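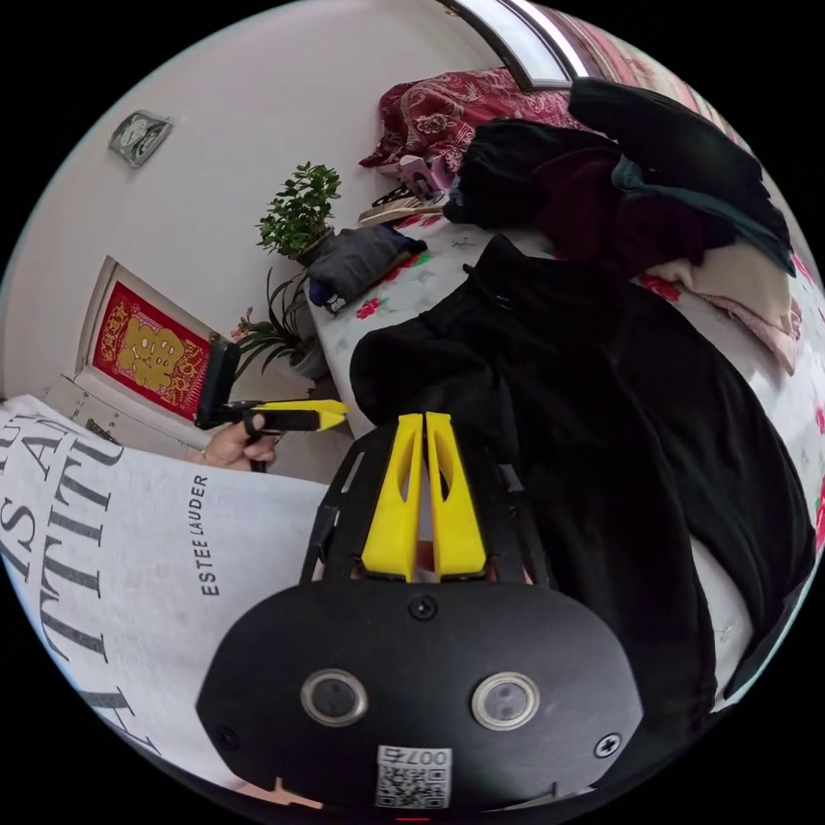 Lilthorpe laundry to close Thursday, hotel linens moving to Nostov

The Frandsen laundry on the east side of Lilthorpe will run its last load Thursday, ending the town's only commercial linen service. Doors shut at 3 p.m. Anyone with bags still on the shelf needs a ticket and needs to show up before then.

The company posted the notice on its front window Monday night. Short one. Lease up, boiler old, no buyer. Sheets and towels from the motels on Route 302 will go to a plant in Nostov starting next week, a longer haul but a bigger operation with newer washers.

Household customers get less of a plan. Frandsen has handled wash-and-fold for people without a machine at home, mostly in the apartments behind the old creamery, and there is no coin laundry left in town after the one on Mill Street shut in August. The closest one now is in Nostov too. The bus goes there, last return is early evening.

The city said it is looking at a stopgap. One idea is opening the washers at the recreation center two nights a week — the center has 3 of them, used for towels and team uniforms. No date, no price set. It would go before the council at its next regular meeting.

Frandsen told customers that prepaid cards will be refunded in cash through closing, at full value. After that, by mail only. Bring the card, the company does not have names on file for the older ones. Comforters and anything sent out for dry cleaning came back already and are on the rack by the door.
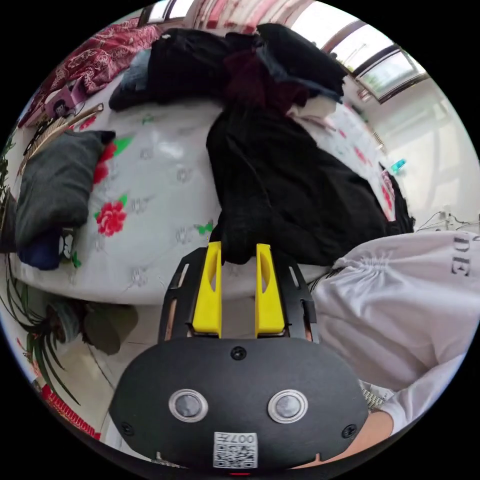

Unclaimed items will be held at the Skollus storage building for 30 days and then given to the county clothing closet. Skollus will not do pickups on weekends. Call first, the gate is locked most of the day.

The laundry opened as a diaper service and added hotel work later on. At its busiest it handled 300 bags a week. By last winter that was down to 200, the notice said, and the motels made up most of it. Gas costs were also mentioned. A repair bill for the boiler was turned down by the owners in the spring.

Workers were told last week. The Nostov plant has openings on the early shift and has offered to interview anyone from Lilthorpe who wants in, though it is not paying for the drive. Applications are at the Frandsen counter untill closing, then at the plant office.

Motel operators reached Tuesday said guests should not notice much. One said it bought extra sheet sets to cover the longer turnaround, another is thinking about putting in it's own washer and dryer.

The building itself will be listed for lease once the equipment is out. Street parking in front stays blocked off Thursday and Friday for the trucks.

Contact the newsroom | Corrections | © Lilthorpe local news desk. All rights reserved. | Back to top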